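Fornness Family History, User Guide
Section 11: Adding parents and children from a parish register

Before you start, open the tree in which you want to work. In this section we use the Sutter family, which is included with the program as the practice tree. You can change it freely and restore it later from the File menu.

1. Click the name of the person who will be the child. The name becomes blue and the side panel opens.

2. In the side panel, choose Add Parent. If the register gives only the father, leave the mother's line empty. Do not write "unknown" in it, or the program will treat this word as a surname.

3. Type the baptism date as it stands in the register. For an entry from March 1765, type "Mar 1765" and leave the day blank.

Note: Many registers give the baptism and not the birth. Please use the Baptism field for these — the Birth field may stay empty.

4. Select the place from the list. If the parish is missing, press New Place and write the smaller place first, for example "Tamgate, Fekard".

5. Press Attach to add pictures to the person's page. Pictures are shown in the order in which you attach them.
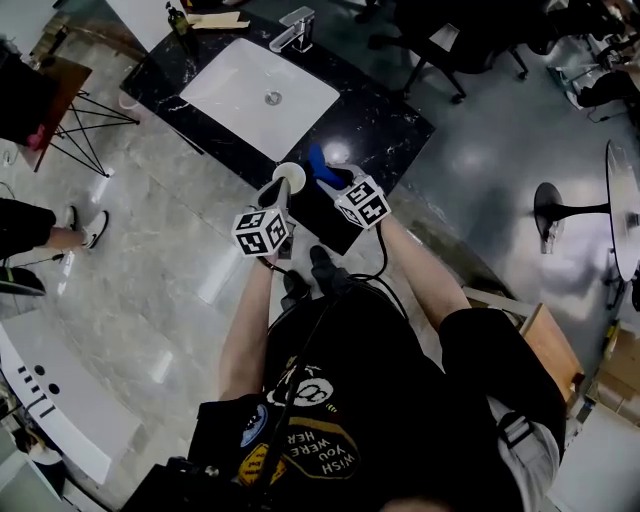
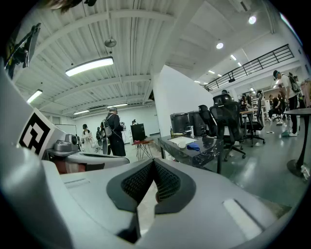 6. Enter the source. Write the name of the register, the page and the line. One source can be connected to many persons, so you need to type it only once.

7. Press Save. The new parent appears one row above the child, joined by a thin line. A dotted line means that the source is still missing.

Caution: When two persons have the same name and the same baptism year, the program asks if you want to merge them. Choose No until you have compared both entries. It was common to give a baby the name of an older child who had died, and a merge can be undone only before you close the tree.

Limits: One tree can hold 3000 persons. Each person can have 2 sets of parents, for example by birth and by adoption. To change which set is shown in the chart, right-click the child and choose Preferred Parents.

Printing the chart is explained in the next section.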